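Réseau de lecture Rusitz : où nous en sommes
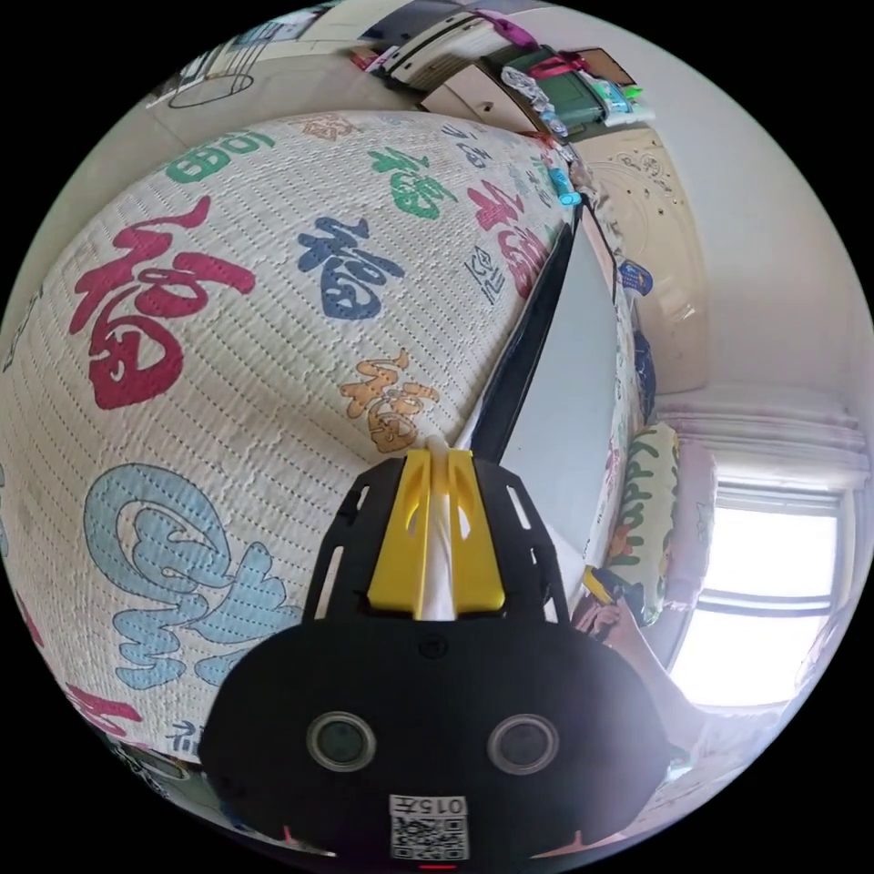 Bon, je reprends là où je m'étais arrêtée en avril — les tournées du bibliobus vers Tilgate et Gethin. Elles roulent enfin toutes les deux ! Nous avons 176 inscrits et 1 714 prêts depuis la reprise, un chiffre que je n'aurais pas osé mettre dans le dossier (Yavuz Akyol, lui, l'avait parié).

Côté soucis, l'arrêt de Stivbridge reste compliqué : la mairie nous a déplacés derrière le gymnase, il fait nuit à cinq heures et les familles nous cherchent. J'ai demandé un panneau, j'attends.

Su-chen Cheng a repris les lectures à voix haute, avec jusqu'à sept enfants par séance, et les parents restent écouter. Du coup j'aimerais basculer le reliquat de la ligne carburant vers l'achat d'albums, si vous êtes d'accord. Il me faudrait votre réponse avant la commande de janvier — un simple mail suffit.

Dernière mise à jour : 22 décembre
Imprimer | Envoyer par e-mail
Contact | © Réseau de lecture Rusitz | Haut de page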